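Workshop notes: looking after the hand-held grippers

Monday, July 29, 2024

The hand-held grippers at Honport have been out every working day since February, and the pads are starting to show it. Ishbel Rankin has rewritten the care sheet and asked for a shortened version to go in the newsletter, so that everyone who signs a pair out is working from the same page. The full sheet is in the Utden folder on the shared drive.

The routine applies to both grippers in a pair. Do the left and the right at the same sitting, even if only one has been giving trouble. A fresh pad on one and a worn pad on the other makes the two behave differently, and people start squeezing harder on one side without noticing.

Start with the pads. Wipe along the ridges with a damp lint-free cloth, then go over them once more with a dry one. Crumbs and paper dust collect at the bottom of the grooves, so use the soft brush from the kit there and leave the metal pick alone. Two pads were torn with the pick in the spring. Don't use alcohol on them.

Clearing a table of wrappers and paper is our usual check after a pad change. Soft, light trash shows up a slipping pad sooner than the test blocks do. 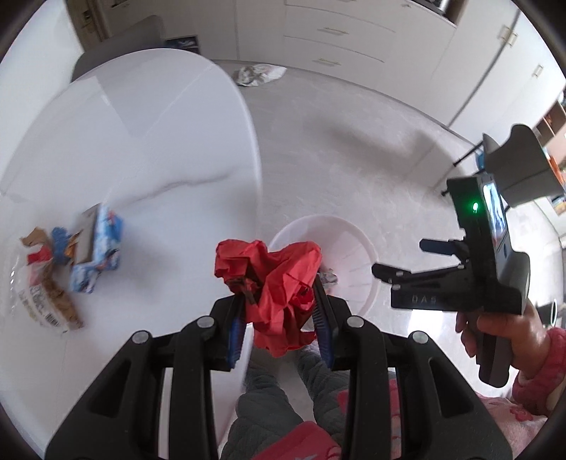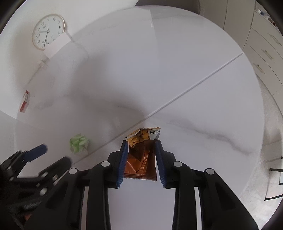 3 min read

Next, the pivots. Open and close the fingers slowly a few times with nothing between them. The movement should feel the same all the way through. If it catches, back off the screw at the stiff joint by a quarter turn, try it again, and then snug it down. The four round heads near the fingers are the ones that work loose. Put a paint mark across each one after tightening so the next person can see whether it has moved.

We used to check the screws every 335 cycles, which was the number in the old Oprea notes. Ishbel has changed it to every 200. The longer gap was fine for blocks and bottles, but the thin packets need a tighter grip and the joints were coming loose well before the check was due.

For the grip test, pick up a foil snack packet by its sides and hold it upright over the table while you count to ten. Then do the same with a crumpled tissue and drop it in the bin. The packet should not creep down between the pads, and the tissue should let go when the fingers open. If it sticks, the pads are probably still tacky from the cleaner and need another dry wipe. Run the test with both grippers.

Check the alignment while you are there. With the fingers just closed, the two pads should meet along their full height. If they touch at the tip first, the bracket behind one of them is bent or was put back crooked. Do not try to straighten it by hand. Tag the gripper and leave it on the repair shelf.

Replacement pads are now ordered through Hament under part number 963. They come as matched sets, and the sets should stay together. The older pads left in the drawer can be used up for practice but should not go on a gripper that is being signed out.

Write the date, the cycle count and your initials in the log when you finish. Several entries from last month have no cycle count, and those grippers had to be pulled and checked early. Questions about the sheet go to Ishbel at the repair bench, mornings only.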